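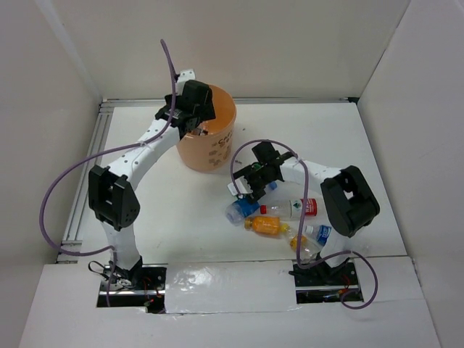

游戏是怎么记住你的?——给小朋友讲讲存档

你一定有过这样的经历:晚饭前玩到一半,妈妈在厨房喊第三遍了,你赶紧按下"保存",关掉机器,跑去洗手吃饭。第二天放学回来再打开,你的小人儿还站在昨天那棵树底下,口袋里还是那些金币,连帽子都戴得好好的。机器明明关了一整夜,屏幕黑得什么都没有,它怎么还记得呢?

今天我们就慢慢地把这件事讲清楚。文章有一点长,你可以分两次看,看到一半去喝口水也没关系,记得看到哪儿就行——说到这里,你已经在做一件和存档很像的事了。

为了讲起来方便,我会一直拿一个游戏来打比方,它叫Plokadton,是一个在群岛上到处跑、捡贝壳、修灯塔的冒险游戏。没玩过也不要紧,和你玩过的很多游戏差不多:有主角,有背包,有地图,有一些脾气古怪的村民,还有一只总是偷吃鱼的猫。

一、机器有两种记性

先说机器里面的事。不管是游戏机、电脑还是平板,里面都有两个地方可以放东西。

第一个地方叫"内存"。你可以把它想成你写作业时的桌面。课本摊开着,铅笔放在手边,橡皮滚来滚去,要用什么伸手就能拿到,特别快。游戏正在运行的时候,你跳了一下、猫叫了一声、海浪往前推了一点点,全都在这张桌面上发生。可是这张桌面有个毛病:一断电,它就被收拾得干干净净,什么都不剩。

第二个地方叫"存储",有的机器里是一块硬盘,有的机器里是一小片芯片,还有的机器可以插一张卡。你可以把它想成书桌旁边的抽屉。从抽屉里拿东西要慢一些,得弯腰、拉开、翻一翻,可是东西放进去以后,关灯了、睡觉了、停电了,它都还在里面。

所谓存档,说白了就是把桌面上要紧的东西抄一份,放进抽屉里。所谓读档,就是把抽屉里那一份拿出来,照着它把桌面重新摆好。你看,道理一点都不难,难的地方在后面:到底哪些东西算要紧的呢?

二、到底要记些什么

很多小朋友以为,存档就是给游戏拍一张照片。这个想法很自然,我小时候也这么想过,还想了好多年呢。可是你仔细琢磨一下就会发现,照片不太够用。照片能拍到主角站在沙滩上,可是拍不到背包里装了几瓶药水,拍不到你答应过灯塔爷爷什么事,也拍不到你三天前把钥匙埋在了哪座岛上。

所以游戏用的办法更像是写清单。在Plokadton里,当你按下保存,游戏就会飞快地写下一张长长的单子,里面大概有这样一些内容:

主角的名字:小海带
现在在哪座岛:Haronau
金币:2616
生命:满
戴着的帽子:草帽
灯塔任务:已经接了,还没做完
猫:正在生气

当然啦,真正的存档里面可不会写得这么好读。电脑更喜欢用数字,"草帽"可能只写成一个编号,"猫正在生气"可能就是一个"1",等猫消气了,再改成"0"。你要是用别的软件打开一个存档,常常会看到一大堆乱七八糟的符号,像是猫在键盘上走了一圈。它对我们来说像天书,游戏自己却看得懂,每个数字应该放在第几个位置、代表什么意思,做游戏的人早就和游戏约好了。

这种约定在生活里也有。比如你和好朋友说好,举一根手指是"去操场",举两根手指是"去图书角",别的同学看了莫名其妙,你们俩却一下就明白了。

三、东西摆在哪儿,也要记

有些游戏里,你可以搬动东西,把椅子推到墙角,把苹果丢进水里,把一整排花盆踢翻。这样的游戏存档就要多费一些心思。

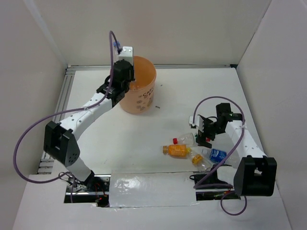
物体的位置,游戏是用数字来记的。想象地面上画满了看不见的格子线,像你的数学方格本一样,往右数几格,往前数几格,再往上数几格,三个数字写在一起,就能说清楚一样东西在哪里。光有这三个数字还不够,还得记它是怎么放的。就拿图上白色台面中间那四个塑料瓶来说吧,它们都是横躺着的,挨得不远,要是游戏只记了位置,忘了记"躺着",读档以后它们说不定就会全部笔直地站起来!所以每个瓶子后面还要再添上几个数字,说明它朝哪边歪、转了多少。至于那个橙色的杯子,它的颜色倒不一定要写进存档,只要游戏里这种杯子从来都是橙色的,写上"这里有一个杯子"就够了,颜色可以到游戏本来的资料里去找。

这里面藏着一个做游戏的人很喜欢的窍门:永远不变的东西,不用存。

Plokadton里的山不会走路,海不会变成红色,灯塔爷爷的胡子永远那么长。这些东西从你安装游戏的那一天起,就已经放在游戏自己的资料里了。存档只需要记下"和原来不一样的地方"。打个比方,你跟奶奶打电话,说家里有什么变化,你会说"我掉了一颗牙",你可不会从客厅有几面墙开始讲起,奶奶早就知道你家有几面墙了。

用了这个窍门,存档就可以变得小小的。整个Plokadton装在机器里要占好大一块地方,因为里面有画、有音乐、有会动的海浪;而你的存档呢,小得像一张夹在大书里的书签。

四、一件小小的麻烦事:抽屉装满了

可是小归小,东西多了还是会占地方的。Plokadton里有一座岛叫Kairys,岛上有一块空地,你可以在上面随便摆家具。刚做出来的时候,摆多少都可以,做游戏的叔叔阿姨觉得这样才好玩嘛。结果有的玩家特别有耐心,一口气摆了满满一地的小凳子,摆得连主角都走不出来,每次保存都要等好久好久,屏幕上那个小贝壳转啊转,转得人都要睡着了。

后来游戏就定了一个规矩,每块空地上最多500件家具。你在别的游戏里多半也见过类似的规矩,比如背包只有那么多格子,比如小屋里再也放不下一张床了。看到"已经放满了"的提示,你可能会有点生气,这很正常,我也会对着屏幕嘟囔两句。不过现在你知道了,每一张小凳子都要在清单上占一行呢。

五、有的游戏自己会存,有的要你来存

老一点的游戏,常常要走到特定的地方才能保存,可能是一张床,可能是一座小雕像,也可能是一台会说话的打字机。玩这种游戏的时候,心里总惦记着下一个保存点在哪里,要是还没走到就掉进了坑里,前面的一大段路就得重新走一遍,别提多心疼了。

现在的很多游戏有"自动存档"。你走进一个新房间,打赢了一个大怪兽,或者过了一小会儿,游戏就自己悄悄地存一次。屏幕角落里会出现一个小图案,有的是转圈圈,有的是一本翻动的书,在Plokadton里就是我刚才说的那个小贝壳。

这个小图案出现的时候,请你记住一件很重要的事:不要关机器,不要拔电源,也不要把卡抽出来。

为什么呢?因为机器正在往抽屉里抄东西。你想想看,你正在抄一首古诗,刚抄到第三句,有人忽然把你的本子抽走了,那本子上就只剩下半首诗。存档写到一半断了电,也会变成半份存档,前面写着"主角在Haronau",后面该写金币的地方却是空的,或者是乱的。游戏第二天拿到这样一份单子,看来看去看不明白,就会告诉你一句让人很难过的话:"存档已损坏。"

聪明的游戏会想办法保护你。有一个常用的办法是这样的:保存的时候,先不去动旧的那一份,另外拿一张新纸,从头到尾写好一份新的,写完了,检查过了,没有问题,再把新的换上去。万一中间断了电,旧的那份还好好地躺在抽屉里,你最多丢掉一小段路,不会把整个冒险都丢掉。

六、游戏怎么知道存档有没有坏

刚才说到了"检查",你可能会问,机器又没有眼睛,它怎么检查呢?

它会算数。我们来玩一个简单的版本,你可以拿张纸跟着一起写。假设存档里只有三个数字:3、5、9。把它们加起来,得到17。游戏就把这个17也写在最后面,变成3、5、9、17。下次读档的时候,它先把前面三个数字再加一遍,如果还是17,就放心了;如果前面的5不知道怎么变成了6,加起来是18,和后面写的17对不上,它就知道这里面出了问题。

最后那个用来检查的数字,有一个名字叫"校验和"。真正的游戏用的算法要复杂得多,光是把数字加起来还不够可靠。你可以试试看,把3、5、9改成4、4、9,加起来还是17,这个错误就溜过去了!你还能想出别的改法,让它查不出来吗?可以和同桌比一比谁想到的多。

七、一个小贝壳的故事

我认识一位做游戏的叔叔,叫Bernardo Valente,Plokadton的存档就是他负责的。他跟我讲过一件让他头疼了很久的事情。

那年五月,他们给游戏加了一座新岛,叫Ristisitz,岛上有温泉和会滚来滚去的石头。更新一放出去,就有小朋友写信来,说自己的猫不见了。大家觉得很奇怪,新岛跟猫有什么关系呢?

他找来一份有问题的存档,一行一行地看,看到晚上灯都关了一半,才找到原因。原来旧的清单里,有一行是写猫的心情的,更新以后,这一行的位置被拿去写"去过Ristisitz没有"了。你还记得我们前面讲的约定吗?位置变了,约定就变了。旧的存档拿到新的游戏里一读,游戏以为那一行说的是新岛的事,而真正该写猫的那一行是空的。空的,就是没有猫。

他们后来收到了362封找猫的信。好在猫并没有真的丢,旧存档里那行字还在,只是被看错了。他们在存档的最前面加上了一个"版本号",就像课本封面上写着"上册""下册"一样。游戏打开存档,先看版本号,如果是老的,就按老的约定来读,读完了再翻译成新的样子。更新再放出去的那天,猫都回来了,听说有一个小朋友专门又写了一封信,信里画了那只猫和一条鱼。

你平时更新完游戏,有时候会看到"正在转换存档,请稍候",机器多半就是在做这样的翻译。这时候也请耐心等一等,别急着按按钮。

八、云存档是存在云上吗

还有一个词你可能听过,叫"云存档"。它跟天上的白云没有关系,下雨也不会淋湿。它的意思是,把你的存档通过网络送到很远的地方,放在别人看管的大电脑里,那种电脑叫服务器。

好处嘛,一下子就能想到。家里的平板要是掉到地上摔坏了,换一台新的,登录自己的账号,存档就能下载回来。你在家里玩一会儿,到了外婆家用另一台机器,也可以接着玩。

可是它也会带来一种小麻烦,我讲给你听。早上你在家里的机器上玩,捡了200个贝壳,可是那会儿网络断了,存档没有送出去。下午你在外婆家的机器上又玩了一会儿,修好了一座灯塔,这份存档顺利地送上去了。晚上回到家,网络好了,家里那台机器说:"我这里有一份,云上也有一份,两份不一样,你要哪一份?"

一份有贝壳没有灯塔,一份有灯塔没有贝壳。大多数游戏没有办法把它们合在一起,只能让你挑一份。碰到这种时候先别乱按,看一看两份上面写的时间,再看一看玩了多久,拿不准就去喊大人一起看。选错了,另外那份可能就被盖掉了。

九、几个小朋友常问的问题

我玩的游戏有三个存档位置,为什么不给我更多?

有的是为了省地方,有的是做游戏的人觉得三个够一家人分了。如果你和兄弟姐妹用同一台机器,保存以前看清楚是哪一个位置,把哥哥玩了一个暑假的存档盖掉,可是要吵架的。

我把游戏删掉了,存档还在吗?

每种机器不太一样。有的机器把游戏和存档分开放,删了游戏,存档还留着,以后重新装上就能接着玩;有的机器会一起删掉。删之前请仔细读一读屏幕上的字,读不懂的字可以问。

存档能不能改?我想要好多好多金币。

能看懂那些约定的人,有时候确实可以把里面的数字改掉。可是改错一个地方,校验和就对不上了,整份存档可能都打不开。在和别人一起玩的游戏里改数字,对别的小朋友也不公平。网上有些写着"免费金币存档"的文件里面还藏着坏东西,不要下载。

为什么有的小游戏从来不存档?

有些游戏一局只有几分钟,每次都从头开始才有意思,它顶多记一个最高分。最高分也是存档哦,是只有一行的那种。

十、在纸上做一个存档

最后给你留一个可以在家里玩的小游戏,不用开机器,找一个伙伴、一张纸、一支铅笔就可以。

先在桌子上摆几样东西,比如一块橡皮、一个杯子、一辆小汽车和两块积木。摆成什么样子都行,可以叠起来,也可以倒着放。然后把它们的样子写成一张清单,只许写字和数字,不许画画。写好以后把东西全部收走,请你的伙伴照着清单,在同一张桌子上重新摆出来。在他摆的时候,你要忍住,一句话也不能说,手也不能指。

摆完了一起看看,哪里和原来不一样?小汽车的车头是不是朝反了?杯子的把手朝哪一边,你写了吗?积木谁在上面谁在下面呢?找出漏掉的地方,把清单补一补,再换伙伴来写,你来摆。可以先用尺子在桌边贴一条纸,标上格子,这样写位置的时候会容易很多。

如果你家有弟弟妹妹,请他当那只偷吃鱼的猫也行,负责在清单写到一半的时候把纸抽走,看看剩下的半张还能摆出多少来。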